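Inside the Refurbishing Bench at Phelan

The workshop at Phelan takes in retired office desktops, pulls the drives, tests the boards and sends out whatever still works. It runs from the back half of a former print shop on Ukimau Street. The bench lead, who has been there since the lease was signed, agreed to talk on the condition that the piece stick to the work. We spoke in February, between two pallets.

Intake

The current contract covers 1,000 towers from Fluduncombe, a regional insurance office that is moving its staff to laptops. They arrive in batches of 20, shrink-wrapped, side panels on.

"We log the case first and the drive second," the bench lead said. "Two labels, same number. If the drive gets separated from the case and the numbers don't match, the whole batch stops until they do."

The side panel comes off with the tower lying flat. Dust is blown out before any connector is touched. According to the bench lead, the order matters most on machines that stood on carpet, where lint packs into the power supply intake and then drops onto the board when the case is tipped.

"People want to go straight for the screws. Look at the cables first. You want to know which ones cross the thing you're about to lift."

Caddies and cables

Most of the conversation was on the subject of drives. Business towers often hold them in plastic caddies, and the bench lead prefers these to bays with four screws. A caddy with sound tabs comes out in a few seconds. A caddy with a cracked tab can take several minutes and sometimes a plastic pry tool.

"The color is a help. Blue plastic generally means you're allowed to touch it. On some models it's green. The memory latches are often done the same way, so somebody new can open a case and see what moves."

The procedure as described: power cord out, power button held down for five seconds, wrist strap clipped to bare metal on the chassis. The data cable comes off before the power cable. Both are pulled by the plug, never by the wire. The caddy is then released and brought out level, with fingers on the plastic and away from the circuit board.

"The board on the underside of a drive is exposed on a lot of models. There's no cover over it. You can scrape a part off against the edge of the bay and not feel it happen. After that you have a drive that won't spin up, and a drive that won't spin up can't be wiped. It has to be shredded, and we pay for shredding by weight."

Wires from the power supply are the usual obstacle. In a typical tower the main bundle comes down over the motherboard and the thinner colored leads loop across near the drive. The bench lead has them folded back and held with a hook-and-loop strap. Cable ties are banned at this stage, as cutting them off later has nicked insulation more than once.

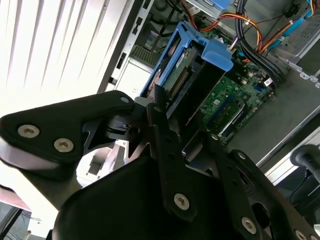

Testing the board

Once the drive is out, the tower goes to the second station. The memory is reseated, the clock battery is measured, and the machine is started from a network image with no drive attached.

"It takes 17 minutes if nothing is wrong. Memory test, fan speeds, every port. If it fails memory we swap the sticks to the other slots and run it again. Half the time it was a dirty contact."

Boards that fail a second run are checked by eye for swollen capacitors and bent socket pins. Repair at the component level is not attempted. The bench lead considers it poor use of bench time at the prices these machines bring.

Results go into Irnar, the inventory program the workshop has used for 2 years. The bench lead's opinion of it was mixed. The label printing is reliable. The search is slow, and it treats a drive number with a leading zero as a different drive.

"So we dropped leading zeros. That was easier than getting it fixed."

Going back out

Towers that pass are fitted with a solid-state drive, usually on an adapter in the original caddy. Old drives that wipe clean are sold in lots. The rest go into a locked steel bin.

Asked what the next contract would change, the bench lead mentioned better lighting over the first station and a supply of spare caddies.

"We're short of caddies. The tabs break, and you can't buy just the tab."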